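采购不是比谁的嗓门大：访 Urrego 采购顾问 Ulises Quintero

2023年2月

Ulises Quintero 做采购顾问以前，在一家叫 Grurkivetti 的连锁旅馆公司管过四年物资。他现在为 Urrego 工作，这家公司帮助中型企业在网上组织招标和反向竞价。我们谈的题目比较窄：清洁用品和客房消耗品的采购，应该怎么招标。

很多采购经理觉得这一类东西不值得花时间。一卷垃圾袋、一瓶洗手液，单价很低，谁都能卖。Quintero 不同意这个看法。

“单价低，所以没有人看。”他说，“没有人看的地方，价格就会慢慢往上走。我在 Grurkivetti 的第一个星期，请财务把清洁类的订单全部导出来，一共 3,803 行。同样的袋子有 7 个不同的名字，从 4 个供应商那里买，每家的价格都不一样。最贵的那一家，是离总部最近的那一家。”

他说，当时他的第一个反应是马上招标，后来他庆幸自己没有这样做。名字没有统一，招标就没有意义，供应商报过来的价格不能放在一起比较。他花了六个星期整理清单，把厚度、容量、材料、每箱数量一项一项写清楚。这个工作很枯燥，他的上司几次问他，为什么还没有开始谈价格。

“我对他说，我已经开始了。他不太相信。” 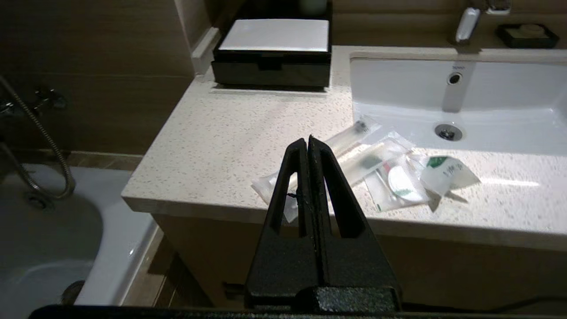
关于规格，Quintero 有一个比较固定的意见：写得太少不行，写得太多也不行。写得太少，供应商会拿最薄的产品来报价；写得太多，最后只有一家能满足，等于没有竞争。他见过一份标书，里面把台面清洁剂的颜色也规定了，原因是写标书的人从现有产品的标签上直接抄下来。结果三家供应商退出，剩下的一家就是原来的供应商。

“写标书的人没有恶意。”他说，“他只是很忙。可是效果和故意写成这样是一样的。”

他建议按照用途来写。例如，这个清洁剂要用在石材上还是木材上，每天用几次，由谁来用，用完要不要冲洗。供应商知道了用途，有时候会提出更便宜的办法。在 Rustton 的一个项目里，客户本来要买五种清洁剂，一家供应商看了用途表以后，说两种就够了。客户的工程部门试了一个月，同意了。

“少买三种东西，比把五种东西都砍价百分之几要好得多。仓库也轻松，培训也轻松。这个办法不是我想出来的，是供应商想出来的。我只是给了他说话的机会。”

我问他，电子竞价在这里到底有多大作用。很多供应商不喜欢它，觉得最后只看价格。

Quintero 想了一会儿。他说供应商的担心有道理，他自己也取消过竞价。如果只有两家合格的供应商，其中一家明显不想要这个合同，竞价就没有什么意思，不如坐下来谈。如果合格的有四五家，规格又清楚，竞价可以把几个星期的邮件来往变成一个下午。

“但是样品一定要在竞价之前看完。”他强调了这一点，“这个顺序很重要。先竞价再看样品，你心里已经有了一个最低的数字，看到不好的样品，你也会替它找理由。我自己就犯过这个错误。”

那次的错误是关于垃圾袋的。当时他们选了报价最低的一家，样品是合同签好以后才送来的。袋子装上东西以后，提口的地方容易裂开，客房部的员工只好套两层用。每个袋子便宜了，用的数量却多了一倍。第一季度的账出来，总支出比以前还高。

“财务问我节省在哪里。我没有办法回答。”他笑了一下，“从那以后，我不再比较每个袋子多少钱，我比较每间客房每天多少钱。”

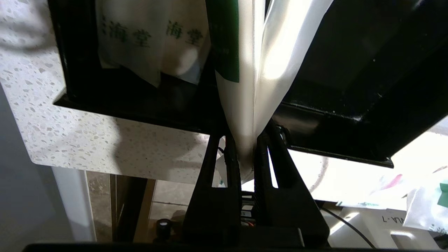

这种计算方法，他后来带到了 Urrego。客户在系统里填写的是使用单位的成本，可以是每间客房、每个工位，也可以是每平方米。供应商报单价，系统按照试用得到的用量来换算。他承认这样做比较麻烦，试用需要两三个星期，小公司常常等不了。

那么小公司应该怎么办？他的回答很实际：如果一年的清洁用品只花 1,000 欧元，就不要招标，找两家问一下价格，选一家送货准时的。招标本身也要花钱，花的是人的时间，只是这个钱不写在发票上。他说有些软件公司的销售人员不愿意讲这句话，他愿意讲，因为不合适的客户第二年也会离开。

谈到合同的期限，他比较谨慎。去年不少原材料的价格变化很快，有的供应商不愿意签两年的固定价格，有的愿意签，但是把风险加在了报价里面。Quintero 现在一般建议签一年，可以延长一年，价格按照一个双方都能查到的指数调整，并且上下都要调整。

“很多合同只写了涨价的条件，没有写降价的条件。你去问供应商，他会说，以前没有人要求过。那你就要求。大部分供应商会同意，他们不是坏人。”

他还提到交货。清洁用品体积大，价值小，运费占的比例比别的类别高。一个叫 Lorar 的客户有很多小网点，每个网点都习惯自己打电话订货，想起来就订，有时候一个星期订三次。招标之前，Urrego 先把订货改成每两个星期一次，每次有最低数量。有几个网点的经理很不高兴，说没有地方放。后来他们给面积最小的几个网点做了例外，其余的都按新的办法执行。

“这一步做完，还没有招标，供应商自己就来说，可以降一点价格。”

Quintero 认为，招标以后的工作最容易被忘记。合同签了，大家很高兴，项目组解散，新的价格却没有进入订货系统，网点还是按照老的目录下单。他见过一家公司，二月签的新合同，到十一月还有三分之一的订单走的是旧价格。供应商当然没有提醒他们。

他现在的习惯是，合同生效以后的第一个月，每个星期抽查一次发票；第二个月以后，每个月查一次。查的时候他不看总数，只看用量最大的十几个品种。发现有差别，先打电话，再写邮件。他觉得打电话比较不伤感情，而且多数情况真的是录入的错误。

我最后问他，对刚刚接手这一类采购的人有什么建议。他说先不要见供应商，先去见使用的人，跟着清洁员工走一个早班，看他们怎么领东西，领多少，什么东西领了不用。

“我在 Grurkivetti 跟过一次，有一位同事打开柜子给我看，里面有十几瓶同一种喷雾，都没有开封。她说这个味道客人不喜欢，可是每个月都会送来，她不知道应该告诉谁。我回到办公室，把这一项删掉了。用了不到一分钟。”

他说那位同事后来还给他写过一张单子，上面是她认为不需要买的另外几样东西。其中大部分他也删掉了，只有一样留了下来，是地毯用的除渍剂，因为另外一层楼的人说离不开它。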